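Filed under: Workshop notes / Glues and pastes

January, 9.30 in the morning

Second batch of wheat starch paste for the map repairs. The first one was lumpy and I threw it away. I think I put the starch in too quickly, and Griet Leemans thinks the pan was too hot already. Probably we are both right.

This time: 30 g starch (the Dierckx one, from the new bag), soaked in cold water for 2 hours, then 300 ml water in total. Low heat, stirring all the time with the flat spoon. It became thick quite suddenly and then more clear. I kept it on the heat until it fell from the spoon in one piece.

Sieved twice. The second time gave a much finer paste, so I will keep doing this.

Test on scraps of the Custham map paper, thin Stedis tissue on top. Brushed from the middle to the outside, blotter, board, weight. Strip A has the paste undiluted, strip B is let down with the same amount of water. I marked them on the back with pencil – please do not mix them.
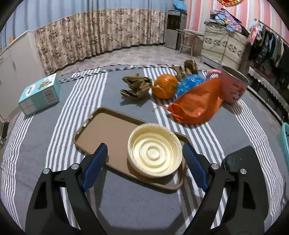
Strip B was easier to brush, but I am afraid it will cockle at the corners. For the large tears I would still take the thicker paste, and the thin one only for the edges.

To do: ask Wekosby if they still sell the soft brushes, the price in the old list cannot be correct any more. Look at both strips again after lunch. Paste in the fridge must be used this week or go in the bin.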